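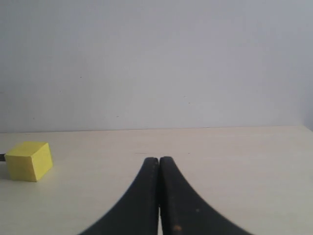
Fosstead Community Orchard: progress report

Wednesday, October 19, 2022

Grafting

We planned 60 grafts and 51 have taken. The other 9 are sticks, and we have stopped visiting them. Diễm Chu has reordered rootstock from Cerkesano, who remember us from last time.

Irrigation

The drip line now reaches both lower rows. Two valves were fitted backwards in August, so the car park was very well watered for a week. The neighbours at Fistlow were gracious – mostly.

Money

We have spent $1,687 of this year's grant, nearly all of it on pipe, mulch and stakes. Receipts are attached, including one that has been through the wash. The sign quote came in high and we have asked for another, with fewer apples painted on it.

Coming up

Fencing along the creek side is next. The wallabies have been told. We would also like to move the pruning workshop back a fortnight, as the hall is booked for the Đặng wedding, and need your okay on that by Friday.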